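Prustano > Around the house > Tidying > Your questions

Little bits everywhere: your tidying questions answered
By Philomena Gbeho, November
82 comments | 1,000 shares

I've had a lovely pile of messages since I wrote about the tray-and-bin way of clearing a room, and the same few questions keep coming up, so I've put them all on one page. Shout if I've missed yours!

Do I need to buy anything?
No, please don't. You want a shallow tray with raised sides, a cup or small pot, and a bin. I've used a baking tray, a drawer organiser and (once) the lid of a cake box, and the cake box lid did perfectly well until somebody sat on it.

Why a tray and not a big basket?
A basket swallows things. I had one by the stairs for years and the bottom layer was basically archaeology – dead pens, one glove, a key to a flat I left in my twenties. With a tray you can see what's in it, and it fills up quickly enough that you have to deal with it.

Where do you start, table or floor?
Floor first for me, and I know Iddrisu Bonsu will write in again to say I'm wrong. He does his table first because things roll off it while he's sorting. Fair enough, but I tread on things, so the floor wins in my house. Get the small stuff up off the tiles before you even think about sweeping.

What goes in the cup?
Anything small enough to vanish under the fridge. Beads, screws, hair grips, the caps off things. Food bits go straight in the bin and never in the cup – I learnt that with a clove of garlic and a warm weekend.

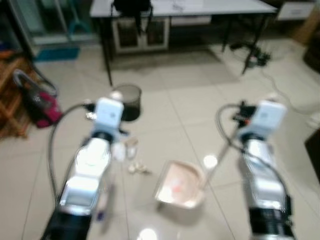
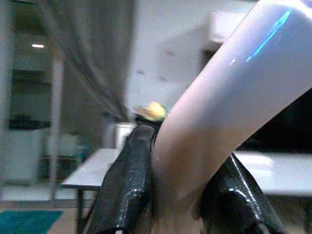
A white cup or pot for each spot: one down on the tiles in the first photo, one up on the white table in the second.

What about long, awkward things?
Canes, tubes, curtain rods, that sort of thing. They won't fit in the tray, so lean one end in it if you like, just so they don't get forgotten, and put them away last. I tried doing them first and spent the whole time stepping over everything else with my arms full.

How long should a room take?
I give it one side of a record. If I'm still going when it stops, I've started reading old letters again.

Does the bin have to be in the middle of the room?
Near enough to drop things in without getting up, that's all. Mine's an open-topped one from Drenaveck, with no lid to fiddle about with.

My tray is always full. Help?
Empty it on a Saturday morning, tea in hand, and be strict. Anything you can't name goes. I've got over 4,000 odd buttons from my Auntie Adjei, so I'm in no position to lecture, but they do live in jars now.

82 comments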